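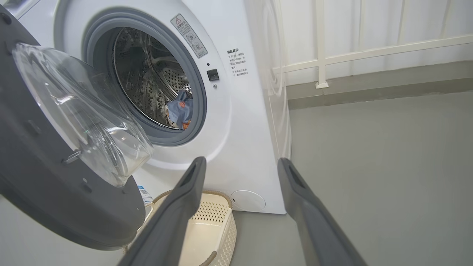
How often should you clean the filter on a front-loading washing machine?
Every two months suits most homes. If you wash pet bedding or a lot of towels, do it once a month.

What you need
A shallow tray, an old towel, a toothbrush and a torch. No tools are needed on most machines. On a few older ones the filter flap has to be opened with a coin.

Before you start
Switch the machine off at the wall and turn off the water tap behind it. If you have just run a hot wash, leave it for 2 hours so the water left in the pump can cool.

Draining the water
Find the small flap at the bottom of the front panel. Lay the towel on the floor and push the tray up to the flap. If there is a thin hose inside, pull it out, take off the cap and let the water run into the tray. Put the cap back when the tray is full, empty it and carry on.

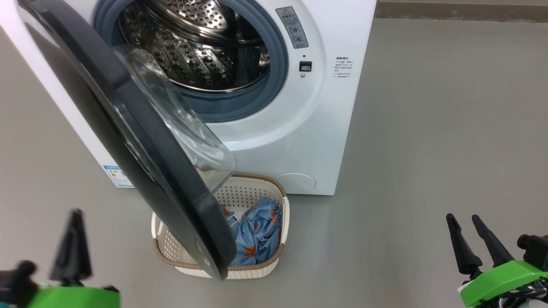 With no hose, turn the filter a little to the left and let the water out slowly. Tighten it again each time you need to empty the tray.

Cleaning the filter
Unscrew it fully and pull it out. Rinse it under a warm tap and brush off the fluff. Shine the torch into the hole and take out any coins, hair grips or buttons. The small paddle at the back should turn with a finger, though it may feel jerky.

Screw the filter back in until it stops. A crooked filter will leak, so check that it sits straight before closing the flap.

Testing
Turn the water and power back on and run a short rinse with nothing in the drum. Look under the flap for drips. If the machine still won't drain, check the waste hose for kinks and then the sink trap where it joins.

Spare filters for most makes are kept at our Trerside shop. Bring the model number, normally on a label inside the door rim.

Morneo Home Repairs. Page last checked 31st October.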